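Ramesh Sengar
Sunday thoughts on small grants, and I'm sorry in advance, because this is going to take me a few posts.

Our department at Ancombe has run the Tidine fund for years. It pays up to $800 for the odds and ends a bigger grant won't cover: a train ticket to an archive, a replacement part, a transcription bill. I love this little fund and I've sat on the panel twice!

Last round we had 125 applications, and every one of them came with a 2-page case for support, a budget table and a letter from a supervisor. For a train ticket (and in one case, a very nice stapler).

I started keeping track of my own hours and then stopped, it was too depressing. I'm pretty sure some of us spent more in salary reading the forms than we gave away. And the students spent whole weekends writing them, bless them.

So for April we're trying what our friends over at Sachdeva do. One box, 500 characters, tell us what you need and what it costs. If it fits the rules it goes in the hat, and we draw names until the money's gone.

I know, I know, a lottery. I grumbled too. But when I went back through my old scores, the middle of the pile was pretty much a coin toss anyway, and I'd rather we just said so out loud.

If your place has done this, please tell me how you handled people who missed out two rounds running. Do they get an extra ticket? My DMs are open and I really do read them all.

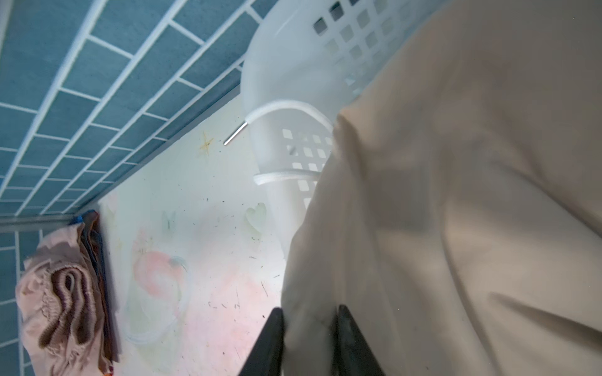
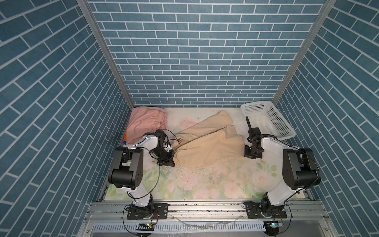
Laundry, mostly beige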